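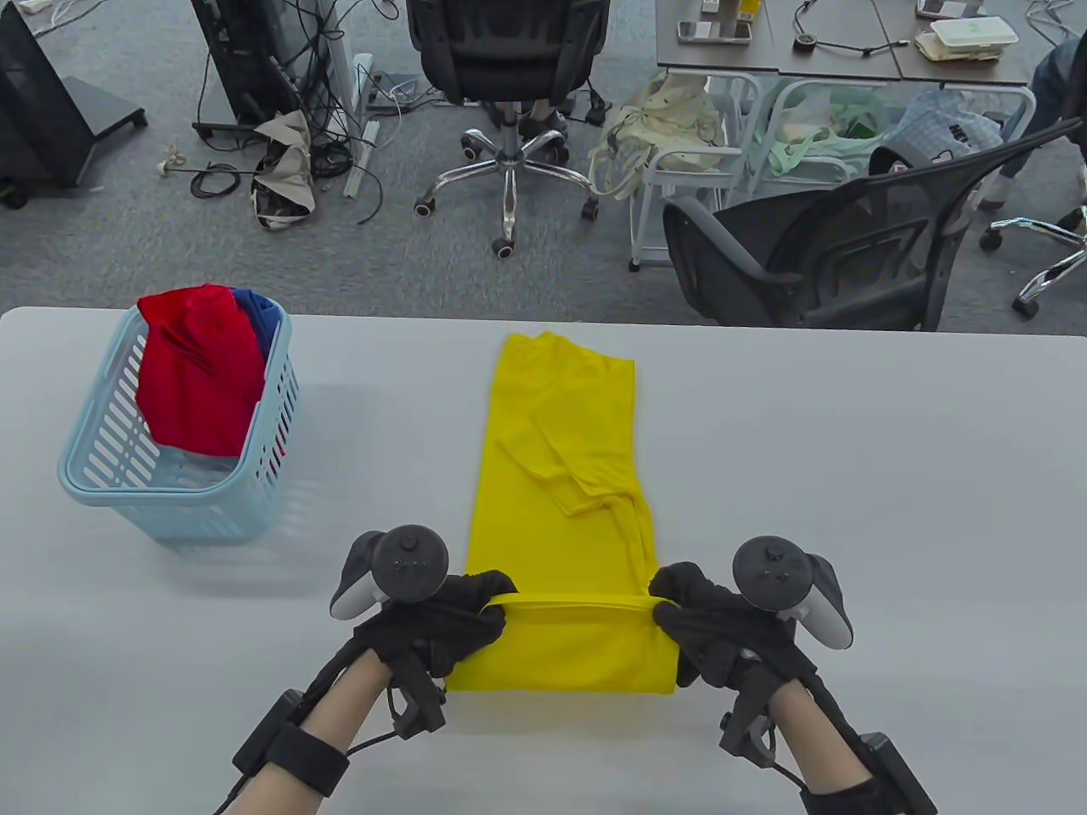
Yellow one, bottom edge being turned up.

Rolling v folding T-shirts: does it really save room?

Posted in Laundry and Storage, April 2022

plornon_pete
My sister swears by rolling. She says she got a whole extra shelf out of her wardrobe. I've had a go and I don't believe a word of it. It's the same cloth, so where is this extra room meant to come from? I fold in long thirds, sleeves across the middle, then up from the bottom. Happy to be told I'm wrong, but I'd like more than "it changed my life".

Kerkard
You're half wrong. A flat fold traps air and a tight roll squeezes it out. Whether that matters depends on the drawer. In a shallow one I'd say rolling wins.

plornon_pete
It squeezes it out until you let go. Mine spring open by the time I've shut the drawer.

Furnival
Then you're rolling them too loosely. Fold to a strip first, get it flat with both hands, then roll from the hem. I've done it for 6 years and I can see every shirt I own.

Custen
Seeing them is a fair point. Saving room, I'm not having it. I tried both ways in the same drawer and there were 2 shirts in it, which I put down to how hard I shoved. And anything with a print on the front comes out looking slept in.

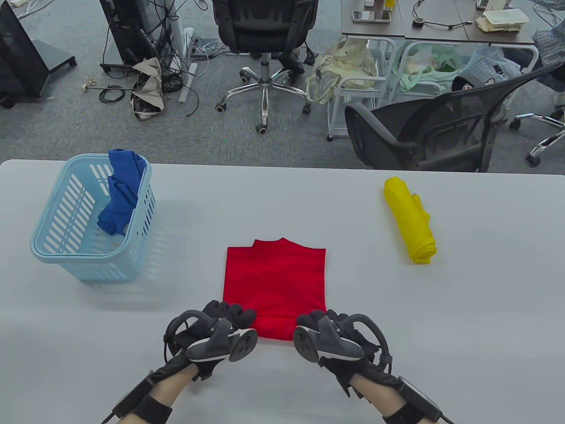 Do jumpers roll as well as T-shirts?
Thick ones don't, they come out like a bolster and take up more drawer than they would folded flat.

Furnival
I'd go along with that for jumpers. Long sleeves are a pain to roll anyway. Mine go flat, neck at the top, and the T-shirts get rolled.

plornon_pete
So now it's two systems. This was meant to be quicker.

Kerkard
No one said quicker. You said room.

plornon_pete
My sister said quicker. She also bought a £50 set of drawer dividers, so I'd question where the extra shelf came from.

Custen
There's your answer. The dividers did it. Half these tips come with something to buy.

Furnival
I use shoeboxes. And if your basket sits there till Thursday like mine used to, the creases are in before you start, roll or no roll. Do it the same day.

Custen
Same day, he says. With 2 kids.

plornon_pete
I'll give the tight rolling a fortnight on the T-shirts only. If they spring open again I'm going back to thirds and she can keep her shelf.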